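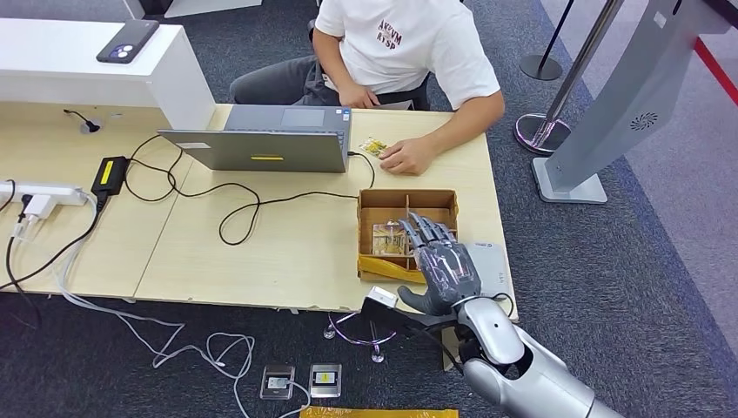
Fig. 1. A laptop and its cable on a table.

Unit 5: Where Household Electricity Goes
Course handout, Home Energy Basics
Read before Wednesday's session. Bring a recent electric bill if you have one.

Welcome back! Last time we worked through what a volt, an amp and a watt are, and a few of you stayed late to argue about the garden hose comparison (I loved that, please keep doing it). This week we get to use those ideas on real things: kettles, fridges, chargers, lamps. It's my favorite unit in the course, and the math never gets harder than multiplying and dividing.

5.1 Power and energy, one more time

Power is how fast a thing uses energy. We measure it in watts. Energy is how much it has used in total, and the bill counts that in kilowatt-hours, written kWh.

energy (kWh) = power (watts) x time (hours) / 1000

A 700 watt microwave heating element running for one hour would use 0.7 kWh. You'd never run it for an hour, of course. Run it for six minutes and you get 0.07 kWh. Say the price is 19 cents per kWh, the figure we'll use all through this handout, and those six minutes cost you 1.33 cents. Isn't it lovely to be able to put a number on a bowl of soup?

A common slip is to write "kilowatts per hour." The kilowatt-hour is kilowatts multiplied by hours. If you see "per" in your answer, go back and check.

One more wrinkle while we're on microwaves. The number advertised on the front is usually cooking power, the power that gets into the food. The oven draws more than that from the wall. For a true cost you want the input figure, found on the rating label at the back or inside the door.

5.2 Things that heat

Anything whose job is to make heat is going to be big. Kettles, toasters, hair dryers, ovens, clothes dryers, space heaters, electric water heaters. When you look at a bill and wonder what happened, start with these.

What saves you with most small heaters is time. A 1500 watt kettle sounds alarming, but it boils and switches off. A 1500 watt space heater left on under a desk for eight hours uses 12 kWh, and at our price that's $2.28 for one workday. Multiply by 20 workdays and you have $45.60. People are often amazed by this one! Same watts as the kettle, wildly different bill.

Water heating deserves a special mention. Heating one gallon of water by one degree Fahrenheit takes 8.33 BTU or so, and a shower uses a lot of gallons. We'll come back to this in Unit 7 with a bucket and a thermometer.

5.3 Things that cycle

A fridge is plugged in all day, but its compressor isn't running all day. It comes on, cools the box, and rests. So you can't take the watts on the label and multiply by 24, or you'll get an answer that's far too high.

For anything that cycles, use the yearly figure on the energy label. Our worked example is a fridge rated at 565 kWh a year.

565 x 0.19 = $107.35 a year
107.35 / 12 = $8.95 a month

Things that make a fridge work harder: a hot room, a torn door seal, dusty coils, a door that gets opened every two minutes by somebody hoping for better snacks. Try the paper test on the seal. Close the door on a strip of paper and pull gently. If it slides right out, the seal is weak at that spot. Go all the way around, the bottom corners are usually the worst.

Air conditioners, heat pumps and dehumidifiers cycle too, and they change a lot with the weather. Compare May with the hottest month on your own bill and you'll see it jump out at you.

5.4 Things that charge

Battery devices are full of nice surprises. The watts printed on a charger are the most it can supply. What it draws at any moment depends on how full the battery is and what the device is doing.

Suppose a laptop draws an average of 30 watts from the wall during a five-hour study day.

30 x 5 / 1000 = 0.15 kWh
0.15 x 19 = 2.85 cents

Less than three cents for a whole day of study! Phones are smaller still. I'm all for unplugging chargers if you like a tidy outlet, but please don't expect to see it on the bill.

Some energy is lost on the way. Part of it becomes heat in the charger and part becomes heat in the battery, and that warmth you feel on a working charger is energy you paid for. A wall meter counts those losses, so trust the meter over the battery's own capacity figure.

5.5 Things that wait

Standby power is what a device draws when you'd say it was off. TVs waiting for the remote, cable boxes, printers, game consoles, the clock on the oven. Each is small, but they run 8,760 hours a year, so even 5 watts adds up:

5 x 8760 / 1000 = 43.8 kWh
43.8 x 0.19 = $8.32 a year

Notice that this is nearly a month of our fridge. If several things sit together, one switched power strip takes care of them all. Leave the router out of it unless your household enjoys shouting.

5.6 Measuring it yourself

We have plug-in meters to lend, the Nodine ones with the gray button on the side. Plug the meter into the wall, plug the device into the meter, read the watts. Hold the button for three seconds to clear the last person's total. Please don't use them with space heaters or on extension cords, and never outdoors.

For a fridge, leave the meter on for a full week. For a lamp, a single reading will do. For a washing machine, run one whole load and read the kWh at the end, then try the same load in cold water and compare. The difference is glorious.

Homework

1. Pick three devices, one that heats, one that charges and one that waits. Guess the yearly cost of each before you measure. Write the guess down, in pen!
2. Measure or look up the real figure and work out the cost at 19 cents.
3. A home in Tukside swaps five 60 watt bulbs for 9 watt LEDs. Each is on for four hours a day. Find the yearly saving in kWh and in dollars.
4. Find the price per kWh on your own bill. Careful, delivery is often listed on a separate line and needs to be added in.

Check for question 3: 372.3 kWh, $70.74.

Meters go back in the Mestden cabinet, bottom shelf, with the cord wrapped. Unit 6 covers insulation and drafts, and you'll need a stick of incense or a strip of thin tissue paper for the draft hunt.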